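Entwistle Desk and Table Range
Office and Study Furniture – Dikberg Institutional Supply

The Entwistle range consists of freestanding desks and tables for offices, study rooms and administrative areas. Pieces are ordered singly and may be placed alone, in rows or at right angles to one another. All items in the range are available to schools, libraries, public offices and registered training centers.

Product number: 361
Availability: In stock
Minimum order: One piece

Tops and Frames
Tops are offered in white, gray and pale yellow-green. Frames are white or black metal with level feet. A white top and a yellow-green top may be ordered together at no additional charge. Customers who wish to match furniture purchased before July should request a color sample before placing an order, as the yellow-green finish was adjusted at that time.

Dimensions (desk)
Width: 122 cm
Depth: 71 cm
Height: 71 cm
Weight: 29 kg

Tables are supplied in the same height as the desk. Other widths are made to order, and the delivery period is confirmed in writing.

Corner Arrangements
Two pieces may be set against each other to form an L-shaped workplace. This arrangement is suited to rooms in which one person requires a writing surface and a separate place for files. The pieces are not joined by hardware and can be moved apart when the room is needed for another purpose. Cable trays are fitted to the desk only.

Before ordering, please measure the wall on both sides of the corner and note the position of outlets, radiators and door swings. A floor plan may be sent with the order form – a pencil drawing is sufficient.

Desktop File Organizers
The Etetico file organizer is a white, magazine-rack style holder with upright dividers. It stands on any top in the range and requires no fixing. It is sold separately and is not included in the price of a desk or table.

Care of Surfaces
White tops show smudges and streaks more readily than the other colors. Wipe with a damp cloth and a mild soap, then dry. Do not use scouring powder, steel wool or solvent. Labels and tape should be removed promptly, as adhesive left in place for long periods may mark the finish. Booklets and folders with rough covers should be lifted and not pushed across the top.

Delivery and Assembly
Desks and tables are delivered flat in two cartons. Assembly by our staff may be requested for orders of five pieces or more. Packaging is collected on the day of delivery if the order form is marked accordingly.

In Use 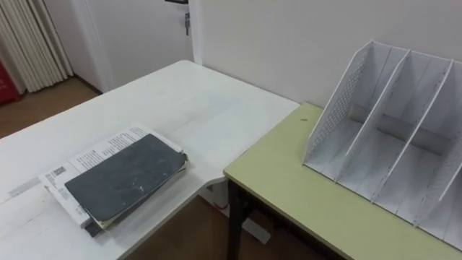

Yetunde Amadi
Furniture Advisor, Institutional Sales

A white desk and a yellow-green table placed at an angle provide two working surfaces within one corner. Current papers and booklets can remain on the desk, with the file organizer on the table beside it. Customers planning several such workplaces in one room are asked to allow space for a chair to be drawn back fully from each.

Related items
Entwistle drawer unit, white
Entwistle side table, gray
Etetico file organizer, white
Ostico desk lamp, clamp base

Requests for samples and written quotations should be addressed to Ilango Devadiga, Orders Office. Please state the product number and the delivery address.

Page last revised 2/19/26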